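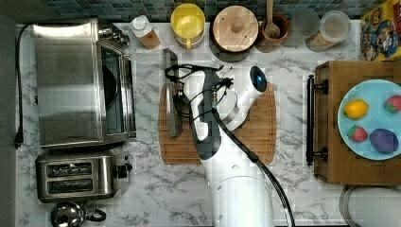 Thread on how our kitchen cell is set up and what I do to keep it running. People keep asking for the checklist, so this is the long version. Posted in pieces over lunch.

The cell is one arm with a parallel gripper at a kitchen counter. Toaster oven, toaster, kettle, cutting board, some canisters along the backsplash, plate of toy food. I look after it at the Roltville shop. Pendo Biwott writes the motion programs. I do cables, fingers, mounting, cleaning and logs.

Mounting first. The arm does not bolt to the stone. It bolts to a steel plate, and the plate sits on its own stand. We tried clamping to the countertop in the first month and the whole thing crept every time the arm did a fast stop. You could see the taught points drift over a week.

Check the base bolts cold, before power-up. I put a paint line across each bolt head onto the plate. If the line is broken, the bolt has moved. Takes ten seconds to look. Torque wrench only comes out when a line is broken or when the arm has been off the plate.

Cables. This is where most of our downtime comes from. The gripper cables run on the outside of the arm, so there is always slack at the wrist, and slack catches on things. Too little slack and the connector pulls. Too much and you sweep a mug off the back row.

How I set the slack: jog the wrist to both ends of the range we really use (not the full range the joint can do). Leave a hand's width of loop at the worst end. Mark the cable with a paint pen where the strap goes. Strap it with hook-and-loop. Do not use zip ties, they cut into the jacket.

We had a cable fail last October that took two days to find. The gripper would drop out only when the wrist was rolled past a certain point. Unplug it, plug it in, fine again. It was a broken conductor right behind the connector. Now when I get a dropout I wiggle-test that spot first.

Spare gripper cable lives in the drawer, already labeled. Aurelio Ocampo got tired of me borrowing the one from his cell.

Fingers. Ours have rubber pads glued on. The pads go shiny, then they start to slip on smooth things. I wipe them with alcohol at the start of each shift and let them dry. When a wiped pad still slips on the plastic lemon, I change both pads. Always both. One new and one old will pull the part off center.

After a pad change, redo the zero on the gripper. Close it with nothing in it, set zero, open, close again, read it back. If the second reading doesn't match, one of the pads isn't seated flat.

The log says 2,775 grip cycles on the last set before I swapped them. I wouldn't take that as a rule. The knife work is harder on pads than the fruit is.

About the knife. The blade gets handled at low speed only, and the gate is shut any time it is on the board. It goes back in the lockbox at the end of the run. Whoever put it out puts it back and signs for it. Nayeli Quintero wrote that rule and I agree with all of it.

Board position matters more than you'd think. A cutting board slides. I set ours against a removable corner stop, square it up, then pull the stop before the run so the arm can't hit it. Non-slip mat under the board. Wash the mat when it gets dusty or it stops gripping.

Same with the appliances. They don't move during a run, but they do get bumped when somebody cleans. I keep a printed overhead map of the counter taped inside the cabinet door, with the distance from the counter edge to each one. Check it against a tape measure on Monday mornings.

Speed. We run at 50 percent for anything new and stay there until it has done 8 clean passes in a row. Then Pendo raises it. If I've touched the base, the wrist or the fingers, the count starts over. People grumble at that one.

The light on the joint: before I reach in, I check the state on the pendant and then hit the hold. I don't go by the light alone. Lights are easy to misread from an angle, and a paused program can still be a live program.

Cleaning. Damp cloth on the arm covers, no spray. Spray runs into the joint seams. Crumbs are worse than they sound, they get under the base cover and into the connector panel. I vacuum there on Fridays with the power off.

Recovery after a bump: hold, look, take a photo, then jog away slowly in the direction it came from. Don't hit home. Home takes the shortest path, and the shortest path may go through the kettle. Check the paint lines, check the zero, run the touch-off on the board corner.

Touch-off is four points on the board. If any point is off by more than a millimeter I stop and find out why before I correct it in software. Most times it's the board. Twice it was the plate.

Last bit, the fault log. Ours has 107 entries so far. Date, what it was doing, what it said on the screen, what I did. One line each. When the Verkalau people came by to look at the setup they spent more time on the log than on the arm.

I'll post the Monday sheet once I've retyped it. The paper one has coffee on it.

Comments

Rigoberto Galindo: Paint lines on the bolts, yes. We do the same on the pallet cell at Cuevas. What pen do you use? Mine flakes off after a few wipes.

Reply from author: Oil-based marker, fine tip. Degrease the bolt head first.

Aurelio Villaseñor: Do you ever run the cables through a sleeve? We put one on and the dropouts stopped, but it made the wrist stiff.

Reply from author: Tried it. Same stiffness, and I couldn't see the cable wear anymore. Took it off.

tedard_nights: homing after a bump cost us a gripper. wish I'd read this a month ago

Nayeli Quintero: The knife rule also says gloves. You left out gloves.

Reply from author: Gloves. Cut-resistant, both hands, for anyone putting the blade out or taking it back.

Contact | Copyright 2021 | Back to top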